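Notes from the kit review, 11th August

Present: Jean Mackay, Aishwarya Raju, me (taking notes, so blame me for the spelling), plus the rest of the bench team for the first half. Hallgrímsson sent apologies and a page of comments, which I've folded in where they fit.

We were deciding whether to keep the Kendia hand-held gripper kit after the trial, send it back, or ask Flostier for a longer loan. I'd said we'd be done before lunch. We weren't!

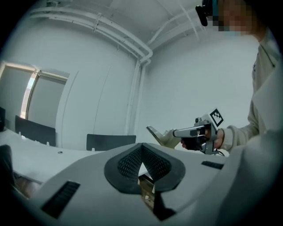
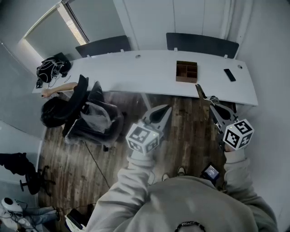

*Kendia grippers in use in the desk room, blinds down. The printed marker patterns show in both.*

**1. Last time's notes**

Agreed, apart from Jean's point that she never promised to write the quick-start sheet, she only said somebody should. Fair enough, I've changed it. (She is now writing the quick-start sheet, see item 5.)

**2. How the grippers are to use**

Most of the talk was here. I like them a lot, I'll say that first. You pick one up and you've got the idea in a minute or two, and the trigger is nice and light. Jean was less keen. She finds the grip too fat for her hand and said her thumb was aching well before the end of a long session. Aishwarya hadn't noticed that at all but she does have longer fingers, and we went back and forth on it for a bit.

Hallgrímsson's comment was that we ought to try the smaller handle before complaining about the big one. Flostier do list one. I'll ask what it costs and whether it fits the bodies we already have.

The cable came up again. Jean wants it to leave the handle further back, so that it doesn't brush her wrist when she turns her hand over. Aishwarya tapes hers to her sleeve, and it does work, though I don't think we should have to tape a rented kit to our clothes.

**3. Recordings**

Aishwarya went through the log. We set ourselves 500 good recordings for the whole trial and we're 35 short, and she's happy with that given how much of February we lost waiting for the first delivery. The bad ones nearly all have the same fault: a marker gets turned away or covered by a sleeve, and the tracking drops out. Jean asked if the software could beep when that happens. It can! It's in the settings and none of us had looked. Aishwarya is going to switch it on and see if it drives us mad.

We also talked about the blinds. I'd keep them down all the time, Jean wants daylight at least some of the day. Left open for now, we'll try a batch each way and compare.

**4. Money and the Irico offer**

Flostier want an answer within 60 days. The longer loan includes spare fingers and repairs but not postage, and I've asked them to put that in writing as the email could be read either way.

Irico have offered us their own kit on a free trial. Jean would like to see it side by side with this one before we sign anything. Aishwarya's worry is that we'd have to redo all our set-up notes for a kit we might only have for a fortnight. I'm somewhere in the middle. We settled on asking Irico for a demo here, an hour or so, with no set-up on our part.

Nobody wants to send the Kendia kit back tomorrow, so that option is off the list.

**5. Who's doing what**

- Me: ask Flostier about the smaller handle, chase the postage wording, book the Irico demo.
- Jean: quick-start sheet, one side of paper, with a bit on keeping sleeves clear of the markers.
- Aishwarya: turn on the beep, finish the last recordings, split them between blinds up and blinds down.

**6. Anything else**

Jean asked if we could have the other room next time as the chairs are better. I'll see if it's free. Aishwarya has the spare charger, in case anyone's been hunting for it.

Next meeting once the Irico people have given us a time.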